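Kitchen Math for People Who Hated Math Class

I got a C in algebra and I was grateful for it, so please don't expect anything fancy on this page. But I cook every night and fix what breaks, and somewhere along the way I noticed I was doing little sums all day long. These are the ones I use most.
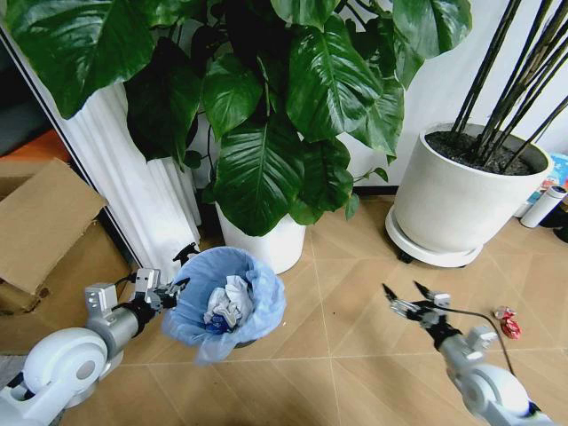 Start with pan swaps, which confuse everybody I know (me included, for years). A recipe wants a 9-inch round pan and all you own is an 8-inch. That sounds like a tiny difference, right? Multiply each number by itself and you get 81 and 64. So your smaller pan has only about four fifths of the room, and the extra batter is going to end up on the oven floor. Square pans work the same way. I fill mine to the usual height and make two muffins with whatever is left over!

Same trick with pizza. A 16-inch has four times the pizza of an 8-inch. I wrote that on a sticky note and put it on the fridge, and we order differently now.

Measuring spoons next. Three teaspoons make a tablespoon, sixteen tablespoons make a cup. If you halve a recipe that calls for 1/4 cup, use two tablespoons. If you halve one that calls for 1/3 cup, it's two tablespoons plus two teaspoons. I had that one wrong until last February and my biscuits were always a bit off.

Eggs: to halve one, beat it in a cup and weigh it. Mine usually come to 50 grams without the shell, so I pour in 25 and scramble the rest for breakfast.

For pickles I go by weight. My basic refrigerator brine is 500 grams of water and 20 grams of salt, so 4 percent. Want double? Double both. I used to count spoonfuls of salt, but a spoon of coarse and a spoon of fine are really different amounts, and I made one jar so salty we couldn't eat it. My scale is a little Flumo with a cracked corner and it still does the job.

Unit prices deserve a minute of your time too. My store had Sindik dish soap in two sizes, 20 ounces for $3.00 and 32 ounces for $5.12. Divide price by ounces and the small one is 15 cents an ounce and the big one is 16. The bigger bottle cost more per squirt! I check every time now, phone calculator out, blocking the aisle.

And one for the workshop people. When you're spacing hooks evenly along a board, divide by one more than the number of hooks. My rail was 85 centimeters and I wanted four hooks, so 85 divided by 5, and I marked every 17. Measure each mark from the same end of the board, or the little errors pile up and the last hook lands somewhere silly (mine did, the first time, and there's a coat over the hole).

I still owe you the one about paint coverage. I need to find my notes from the hallway first.

Related
Doubling a bread recipe without a bigger bowl
Reading the dial on an old Kang oven
Which Usik jar lids fit which jars
How much rice per person

Contact | Copyright, all rights reserved | Back to top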